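Workshop tips from the Brivum robot club

Typed up fast before the October session, sorry for any mess. Mostly tips for keeping the bench usable and the arms alive. Add your own at the bottom of the sheet by the door.

Screws first. Tip them into a muffin tin, one size per hole, before you take anything apart. Not a saucer. Saucers get knocked. If the tin's full, an egg box does fine but write the sizes on the lid.

Stripped a screw head? Wide rubber band flat over it, push hard, turn slow. Works more often than not. If it doesn't, stop and fetch Ilse, don't have a go with the pliers.

Cables. Leave slack at every joint. Move the arm by hand to the far end of its reach with the power OFF and watch the cable the whole way round. If it goes tight anywhere, undo the ties and start again. Velcro strips are better than zip ties while you're still fiddling. Zip ties only once the run has worked all evening.

Trim zip ties flush. Nail clippers are best. Those little cut ends are vicious, ask my forearm.

Label both ends of every lead. Masking tape folded over like a flag, biro not felt tip (felt tip rubs off by half past eight). Left arm L, right arm R, and left means left when you're standing at the front of the table. We lost a whole evening to that last term.

Cleaning the table top. Damp cloth, tiny drop of washing up liquid, then a dry cloth. No cream cleaner, it scratches and then the scratches hold the dirt. Pencil marks come off with an ordinary rubber. Tape gunk: bit of cooking oil, leave it ten minutes, wipe, then soapy water or everything slides about.

Fingers slipping on shiny things? Wipe the fingertips first, it's nearly always dust. Then try a strip of shelf liner, the bumpy sort, held with double sided tape. Cut it slightly too big and trim after. Petersen team used bits of old washing up glove and got through to the second round so who's laughing.

Printed parts that squeak: a dab of candle wax. Not oil, it creeps everywhere and brings fluff with it.

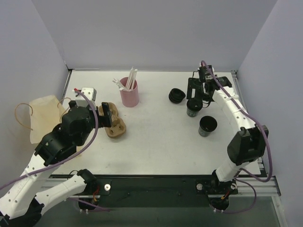 Café task practise, for anyone doing the two arm challenge this term. Run is 66 seconds. Best so far is 39, by the Cindness lot, and they did it by sorting out the layout before touching the code. So, layout. Keep the cups over on one side and the drinks tray on the other, right arm for cups, left arm for the tray, and then the two aren't fighting over the same bit of table. Straws stood up in a cup, like the pink one, not lying loose or they roll. Stack of lids on its side at the back is fine but check it every go, put a pencil dot on the table where the end should be. Same for the paper bag, handles flop wherever they like so set them the same way each time before you press start.

Do 8 slow runs before a fast one. Write down what went wrong, not just the time. "Missed cup" is no use to anyone, "came in too low, caught rim" is.

Spare cups: keep a sleeve in the cupboard, the rims go out of shape after a lot of squeezing and then you're chasing a fault that isnt in the code. Squashed ones are good for glue and paint.

Packing up. Arms parked, power off at the wall, THEN unplug. Leads coiled over under, not round your elbow. Hoover under the table, that's where the screws are. Old sock over the hoover nozzle with a band round it and you get them back.

Subs are 18 pounds for the term, envelope to Ilse Sauerland please, name on the front. Kit list for the next build goes up once I've found it.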